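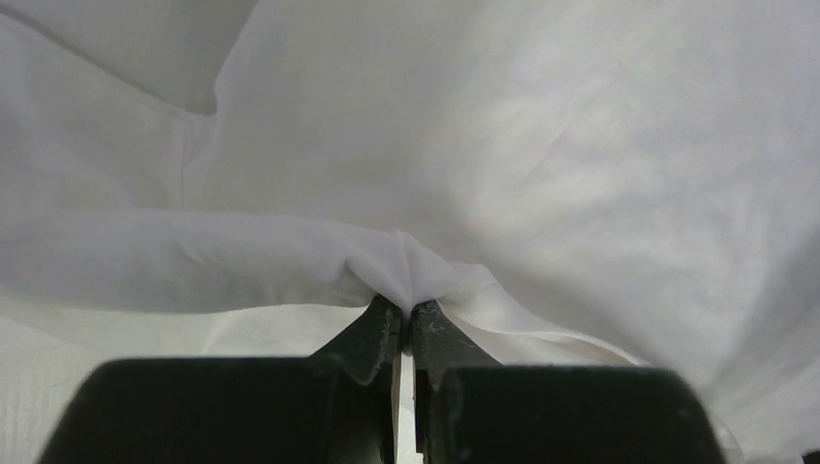 *Pinch grip on white cloth, wrist camera view.*

## Gripping cloth: bench rules for the Kirketard cell

These rules cover any job where the two-finger gripper picks up, drags or folds fabric. They apply to teleoperated runs and to scripted ones. For rigid parts, use the general handling sheet.

### Before you start

1. Check both fingertips by hand with the arm stopped. Small scuffs are fine. A burr that catches a fingernail will catch a thread, so swap the tip.
2. Set the grip force to 12 newtons. Never go over 20 on fabric.
3. Load the Finix speed profile marked "soft". The default one is too fast for cloth.
4. Clear pins, clips and loose thread off the table.

### Taking the grip

Come down with the fingers open and stop just above the cloth. Close slowly on a small gather. You want a bunch of short, tight folds between the tips, with the rest of the sheet hanging or lying free.

Look at the wrist view before you lift. If a long ridge has pulled up on one side, the cloth is under tension there. Open, move the grip point toward the ridge, and close again. Three layers or more in the grip counts as a bad pick.

### Moving

- Lift straight up 4 cm, pause, then travel.
- Keep hands outside the taped line until the arm is parked.
- If the cloth snags, press stop. Do not pull it free while the gripper is closed.

### Logging

Write down bad picks as well as good ones. Tips are replaced after 1000 cycles, whatever they look like. Send changes to this page to Dzifa Fiadzo; the last review was in February.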